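Projects > Hatness Library Refit > Progress reports > October

Progress report to the Leclerc Fund
Prepared by Dagný Kárason

1. Electrical and data
Rewiring of the reading room is complete. Kevine delivered 17 desk lamps; two were returned with cracked shades. Spare leads are kept coiled.
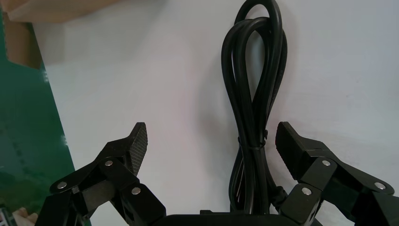 2. Shelving
Of 800 linear feet specified, 416 are installed. The remainder depends on the floor leveling in the east bay, now scheduled after the plaster work. Arnar Riis has approved the revised bracket spacing.

3. Budget
Spending is within the approved total. An underspend of $400 on paint is carried forward.
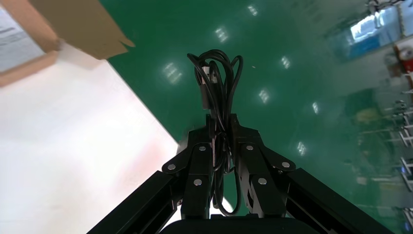
Fig. 2. Coiled black cable.

Recent reports
September: Plaster and ceilings
August: Site survey
July: Tender results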